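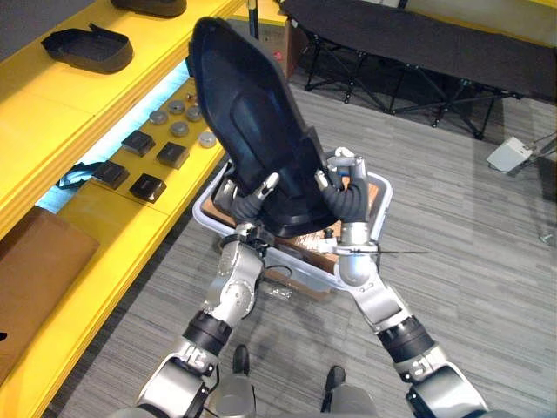

## 4 Akku einsetzen und Heizsocken in Betrieb nehmen

Dieser Abschnitt gilt für die Jotska Heizsocken in allen Größen. Akkus der Baureihe Fliltum passen mechanisch, dürfen aber nicht verwendet werden.

### 4.1 Akku laden

1. Akku aus der Sockentasche nehmen und vom Heizkabel trennen.
2. Ladekabel anschließen. Die LED leuchtet rot.
3. Laden, bis die LED auf Grün wechselt.

**Hinweis:** Bei Temperaturen unter 10 °C startet der Ladevorgang nicht. Kalte Akkus vorher 30 Minuten bei Raumtemperatur liegen lassen.

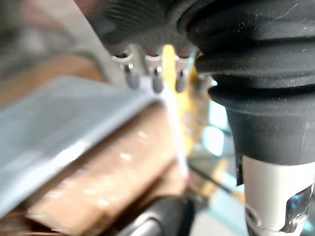
### 4.2 Akku einsetzen

1. Socke anziehen und faltenfrei bis unter das Knie ziehen.
2. Stecker des Heizkabels bis zum Anschlag in den Akku schieben - er rastet hörbar ein.
3. Akku mit der LED nach außen in die Tasche stecken, Druckknopf schließen.
4. Bund einmal über die Tasche umschlagen.

**Vorsicht:** Der Akku darf nicht unter dem Schaft des Skischuhs liegen. Druckstellen und Schäden am Gehäuse sind möglich.
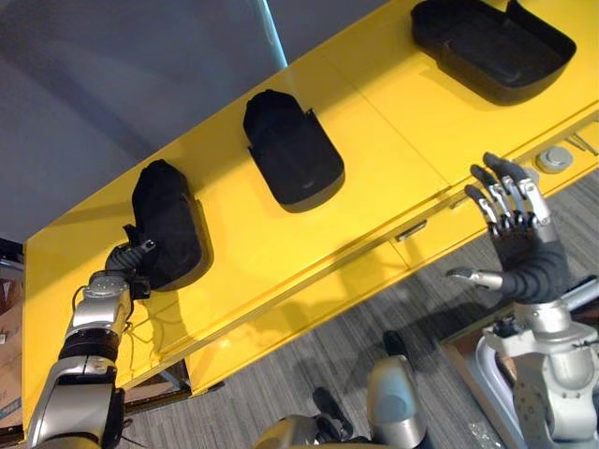

### 4.3 Heizstufe wählen

1. Taste am Akku gedrückt halten, bis die LED blinkt.
2. Durch kurzes Drücken zwischen den Stufen 1, 2 und 3 wechseln.
3. Zum Ausschalten die Taste erneut gedrückt halten.

Stufe 3 ist nur zum Aufheizen vorgesehen und schaltet nach 10 Minuten auf Stufe 2 zurück.
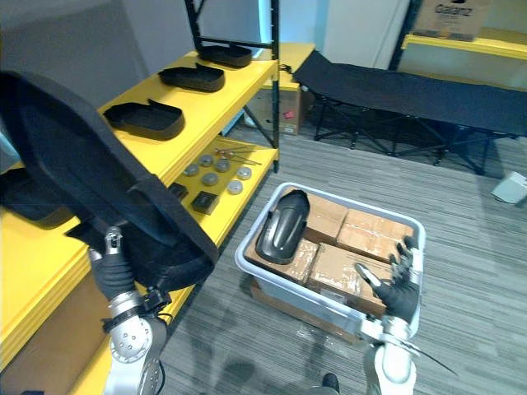
### 4.4 Nach dem Gebrauch

1. Akku ausschalten und abziehen.
2. Kontakte mit einem trockenen Tuch abwischen.
3. Socken liegend trocknen, nicht auf dem Heizkörper.

Blinkt die LED nach dem Einschalten dauerhaft rot, liegt Fehler 916 vor (Kabelbruch oder Kontaktfehler). Socke nicht weiter verwenden, siehe Abschnitt 7.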